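Start Ausgaben Werkstatt Verleih & Dienste Termine Abmelden

Greifer im Leihkoffer: Tevov-Paket "Amegashie" kurz ausprobiert

Rundbrief vom 29. November 2020

Kurz vor Redaktionsschluss, deshalb nur das Nötigste. Ausführlicher in der nächsten Ausgabe, falls Platz ist.

Es geht um das Leihpaket von Tevov. Handgeführte Greifer, Kamera drauf, man macht die Handgriffe selber vor, und am Ende bekommt man aufbereitete Daten zurück, mit denen man den eigenen Arm trainieren kann. Roboter braucht man beim Aufnehmen keinen. Der steht bei den meisten von uns eh im Labor und lässt sich schlecht ins Schlafzimmer tragen. Das Paket heißt Amegashie, seit September im Programm, Versand aus Sturkville. Lieferung kam pünktlich, Karton leicht eingedrückt, innen alles heil.

Preise zuerst, weil danach sowieso alle fragen. Grundgebühr 200 Euro pro Woche, darin sind bis zu 3000 Episoden Aufbereitung. Jeder Verlängerungstag 65 Euro. Kaution geht extra, steht im Vertrag etwas versteckt auf der letzten Seite. Wer ein zweites Paar Griffe will, muss anfragen, da gibt es keinen Listenpreis. Antwort auf meine Mail kam am selben Abend.

Was wir probiert haben: Stoff. Handtücher, Putztücher, das Zeug, an dem unsere eigenen Aufbauten seit Monaten scheitern. Ort: Bett in einer normalen Wohnung, mit Kram drumherum. Absichtlich nicht aufgeräumt, Chipstüten und Taschentücher bleiben liegen, Plüschtier auch. Ein Modell, das nur leere Tische kennt, nützt uns wenig.

Griff in der Hand: gut. Etwas kopflastig, nach einer Stunde merkt man das Handgelenk. Die Finger laufen über ein Gestänge gemeinsam auf und zu, sauber, kein Spiel gespürt. Blaue Polster vorn, die sind griffig, auch bei dickem Frottee. Dünne Ränder sind zickiger. Man muss die Ecke flach anfahren und leicht nach unten drücken, sonst rutscht die Kante weg. Hat man nach ein paar Versuchen drin. Am dunkelgrauen Handtuch ging die umgeschlagene Ecke am besten, die steht ein wenig hoch und man kommt mit beiden Fingern dran.
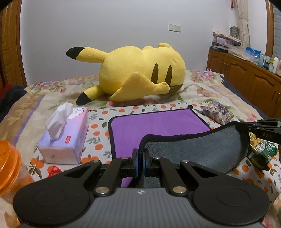
Tsung-han Chang schrieb auf den Vorabentwurf zurück, der Preis pro Woche sei für ihn gar nicht der Punkt, er rechne in brauchbaren Episoden. Bei ihm seien nach der Aufbereitung deutlich weniger übrig geblieben als aufgenommen, und Tevov habe die aussortierten trotzdem aufs Kontingent angerechnet. Er würde jedem raten, am ersten Abend nur eine kleine Charge hochzuladen und den Prüfbericht abzuwarten, bevor man die ganze Woche durchzieht.

Guter Hinweis, kann ich nur unterschreiben. Bei uns kam der Prüfbericht am nächsten Vormittag. Angemeckert wurden vor allem Aufnahmen, wo die Hand zu schnell war, und welche, bei denen ich mit dem Ärmel vor der Linse hing. Letzteres mein Fehler. Zum Kontingent hab ich nachgefragt: ja, gezählt wird, was hochgeladen wird. Also vorher selbst aussortieren, dafür gibt es in der App eine Vorschau. Die ruckelt aber reicht.

Einrichten

Anleitung auf Englisch und einem Deutsch, das wohl nie ein Mensch gelesen hat. ("Bitte den Greifer vor der Freude kalibrieren". Ich nehme an, vor dem Einschalten.) Die Bilder helfen weiter.

- Halterung anschrauben, Kamera einklinken, Kabel nach hinten führen. Nicht unter dem Gestänge durch, da klemmt es.
- Finger einmal ganz auf, einmal ganz zu, App merkt sich beide Stellungen.
- Langsamer Schwenk durchs Zimmer, damit die Ortung was zum Festhalten hat. Kahle weiße Wand ist schlecht. Gemusterte Decke ist super.
- Probeaufnahme, ansehen, dann erst loslegen.

Akku hielt im Test 55 Minuten, dann Pieps und Schluss. Ersatzakku liegt bei, Ladegerät für zwei leider nicht. Wer zu zweit arbeitet, plant Kaffeepausen ein.

Aufnehmen

Wir haben uns auf wenige Handgriffe beschränkt: Ecke fassen, umschlagen, glattziehen, loslassen. Jede Episode mit offenen Fingern anfangen, mit offenen Fingern aufhören. Klingt pingelig, aber der Schnitt läuft bei Tevov automatisch und orientiert sich genau daran. Vergisst man es, kleben zwei Episoden zusammen und der Bericht wirft beide raus.

Dann noch: Zeug zwischendurch umstellen. Taschentuchbox mal weiter weg, Tüte mal näher am Tuch. Handtuch drehen. Tevov empfielt das im Beiheft, geht in der Hektik aber schnell unter. Bei uns macht das jetzt immer derjenige, der gerade nicht den Griff hält.

Mit gefaltetem Stoff ist der Abstand die eigentliche Fummelei. Finger weit auf, flach von vorn an die Falte ran, und dann nicht zu tief, sonst hat man das Laken mit im Griff. Das bedruckte Tuch unter dem Handtuch war anfangs ständig mit dabei. Bei Decken mit viel Muster sieht man den Rand auf dem Handydisplay auch schlechter als mit bloßem Auge, also lieber aufs Bett schauen und die App App sein lassen.

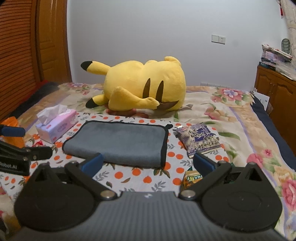 Was zurückkommt

Download-Link per Mail, ein Ordner pro Sitzung. Video, Fingerstellung, Bahn der Hand, dazu der Prüfbericht als PDF. Formate sind dokumentiert, unser Einleseskript war an einem Nachmittag fertig. Eine Zeitmarke saß in einer Sitzung daneben, Fingerstellung lief dem Bild hinterher. Gemeldet, wurde neu gerechnet, ohne Diskussion. Zwei Tage gewartet.

Wer nicht selber trainieren will, kann bei Tevov noch den Zusatzdienst Geritz buchen. Da übernehmen die auch das Training und liefern ein Modell für gängige Arme. Haben wir nicht getestet, kein Budget, und mir wäre nicht wohl dabei, die Auswertung komplett aus der Hand zu geben. Falls jemand aus dem Verteiler Erfahrung damit hat: bitte melden, kommt ins nächste Heft.

Datenschutz, weil gefragt wurde: Aufnahmen liegen nach Vertrag bis zur Rückgabe des Koffers beim Anbieter, danach Löschung auf Antrag. Auf Antrag! Also Antrag stellen. Formular ist im Kundenkonto unter "Sonstiges", zwei Klicks. Und in Privatwohnungen vorher mal gucken, was auf dem Schrank rumliegt, Briefe, Papiere usw. Die Kamera hat einen weiten Blick.

Gut: Verarbeitung der Griffe, Polster, schneller Support, offene Formate.

Weniger gut: Ladegerät, Übersetzung, Anrechnung der Ausschussware, Gewicht vorn.

Würde ich wieder leihen? Ja, für eine Woche, mit Plan. Kaufen kann man den Koffer bisher nicht, auf Nachfrage hieß es "in Prüfung". Ob unsere Faltversuche am echten Arm dadurch besser werden, kann ich noch nicht sagen, das Training läuft.

Wer den Koffer mit uns zusammen mieten will (Kosten teilen, Abholung bei mir), kurze Mail genügt. Bitte Wunschwoche dazuschreiben und ob ihr eigenes Stativ fürs Handy habt, unseres ist kaputt.

Zuletzt im Rundbrief
Saugnapf oder Finger: Leserpost zum Thema Verpackungen
Gebrauchte Steuerungen, worauf achten
Kabelschlepp leise kriegen
Nachtrag zur Not-Aus-Verdrahtung

Kontakt zur Redaktion | Impressum | © Rundbrief Werkstattrobotik | nach oben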